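Module 4: Comparing Grippers on a Two-Arm Station
Handout for the laboratory session
Department of Applied Automation, Girnach Technical Institute
Module leader: Kumiko Murakami. Laboratory supervisor: Romain Collet.

4.1 Purpose of the session

Students will compare two sets of finger pads on the same pair of arms. The first set, Osagie, has a flat rubber face. The second, Henulby, has a shallow groove running along the face. The arms, the controller and the speed limits remain the same throughout, so that any difference in the results may fairly be put down to the pads.

Section 4.2 of the printed workbook sets out the safety rules for the station. These must be signed before a student is admitted to the laboratory.

4.3 Choice of objects

The test objects are ordinary office items. They have been chosen for their shape and for the trouble they give to a parallel gripper. A key on a tag is thin, lies close to the table and swings once it has been lifted. A stapler is heavy for its width and will turn in the fingers if held away from its middle. A paperback bends, and its cover may slide against the pages.

Groups may add one object of their own, subject to the approval of the supervisor. Glass, liquids and anything with an open blade will be refused.

4.4 Handing over between arms

The handover is the main exercise. One arm presents the object near the middle of the table and holds still; the other approaches, closes, and waits for the controller to report contact before the first arm opens. Key tags are used for the early runs. The left gripper holds a blue one, with a short loop of metal chain hanging beside it, and the right gripper is close by. A second key, on a black tag, lies flat on the table near the two grippers.

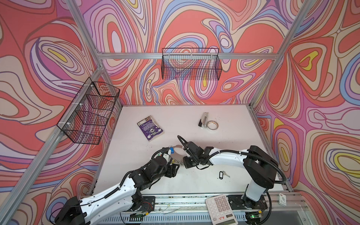

Why must the receiving gripper close before the giving gripper opens?

For a short time both grippers should share the load, so that the object is held at every moment of the exchange. If the first opens too early, the object drops or turns, and the run is recorded as a failure even where the second gripper catches it.

4.5 Procedure

Each group completes 13 handovers with each set of pads for each object. Pads are to be changed by the supervisor or by Gönül Tokgöz, and the gripper must be set to zero again after every change. A run begins when the first gripper closes on the object and ends when the second has held it without support for nine seconds.

Closing force is set in the controller menu and may be raised to a value of up to 224. The units are those of the controller and should not be converted in the report. Students should start low and raise the value only after two failures in a row at the same setting.

4.6 Recording results

Enter the following for every run: object, pad set, closing force, result, and the stage at which any failure took place. The stages are pick, lift, present, exchange and hold. Remarks such as "slipped a little" are of no use unless the stage is given as well.

Kenji Ambrose found in the February session that several groups had left out runs in which the arm stopped on a joint limit. Such runs count. They are entered as "stopped", with the name of the joint.

4.7 Report

The report should not exceed nine pages, tables included. It must state which pad set the group would choose for each object and on what evidence. Work is submitted through the Allow portal by Jul 12, 2025. Requests for more time go to Radymyr Ostapchuk in writing, before the deadline.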